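Forum > Learning from demonstration > Data collection

Drawer task: how much variation before training?

Posted by berhe_lab
Joined: August
Posts: 14

Hello all. I am preparing a set of teleoperated demonstrations for one task only: open a drawer, then close it. My plan is 300 episodes, all recorded by me. I have 100 now. The policy trained on these first 100 opens the drawer well when the cabinet stands where I always put it. When I move the cabinet by the width of my hand, the arm goes to the old position and closes the fingers in the air.

My question is whether I should finish the 300 as planned, or stop now and change how I record. I use the Plosteo recorder with default settings, if it matters.

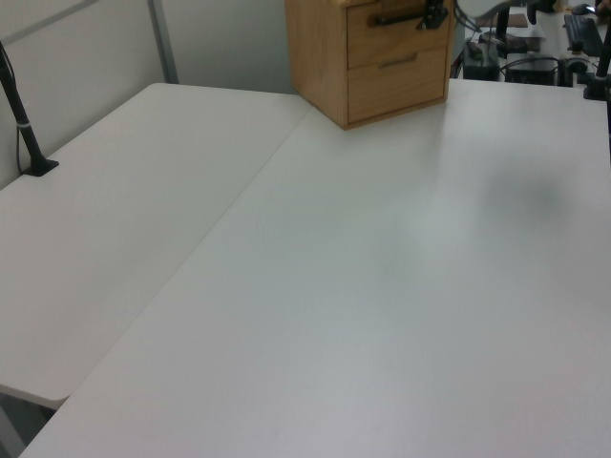 The cabinet position is the first thing I want to ask about. I keep it always at the back of the table, and I did not mark the place with tape, so there is a small natural variation between sessions. I thought this would be enough. The two drawers also do not have the same kind of handle: the upper one has a dark bar, the lower one a slim silver handle. Until now I recorded only the upper. Is it better to mix both drawers from the start, or to make two separate sets?

Thank you for reading, and excuse my long explanation.

Reply from gretik
Stop now. If you record 200 more with the same placement, you will get a policy which is more sure about the wrong thing. You have a big white table and you use only the back of it. Bring the cabinet forward, turn it a little, put it left and right. I would change it every five episodes.

Reply from stilline_77
I do not agree with gretik completely. Every five episodes is too often for one operator. You become tired, your movements become different, and then you have two kinds of variation in the data and cannot separate them. I would finish a block of 20 in one place and then move.

Also, I see a shadow on the right side of the table. Do you always record with the same light? In our set the policy learned something from the shadows, and it took us two weeks to understand it.

Reply from gretik
Blocks of 20 are fine if there are many blocks. With 300 episodes this gives you 15 positions. For me it is too few.

Reply from berhe_lab
Thank you both. About the light: I record in the morning and also after 6 pm, so no, it is not the same. I did not write down the hour for the first 100, which I regret now.

And the drawers?

Reply from stilline_77
Mix them, but write in the label which drawer it is. "Open the drawer" is not enough when there are two.

Reply from mokrane
We had 3,000 episodes of a similar task and the placement was still the weak point, so I am with gretik. Please keep also the episodes where you miss the handle and try again. Many people delete them. Ours were useful.

Reply from stilline_77
Useful if the retry is short. When the operator searches for the handle for half a minute, I delete it.

Reply from berhe_lab
I will try blocks of ten, both drawers, and save the hour with each episode. The old 100 I keep in a separate folder for now. When I have the first new training I will write the result in this thread.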